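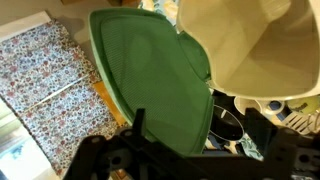 Green tray with a finely textured base, white container beside it

Field season helpers wanted – Skuver Planetary Analogue Group

We need four people for the summer season at the Terkow salt flats. Drilling, sieving, bagging, logging. The brine pockets there are very salty and very cold and full of microbes that get by on next to nothing, and we want to know how they do it before anyone starts arguing about similar spots on the moons of Jupiter.

What you'd be doing
Hand coring down to 7 metres. Long days. Bagging samples clean, labelling them properly (please, properly), carrying them back to the hut. Evenings on the microscope if you've any energy left. Some typing up.

Who we want
Students or recent graduates in biology, geology, chemistry, or near enough. No space science background needed. Good boots, steady hands, fine with shared bunks and no phone signal. A driving licence would be a big help. You must be over 18.

What you get
580 euros a week, food and bunk on site. Travel paid up to 300 euros, keep your reciepts. Your name on the data set. Last year's crew brought back 1000 bagged samples and half of them still need looking at, so there may be lab work at Imhof afterwards for anyone who wants it – can't promise yet, depends on the grant.

How to apply
One page about you, one page CV, name of somebody who has worked with you outdoors. Send to Agustina Montecinos at the Skuver office by 14th December. Late ones wont be read. Short calls with her and Beat Marti the week after, then a kit list from Lorenz Holzer if you're in.

Questions about diet, medication or access at the hut – ask Lorenz first, before applying if you like.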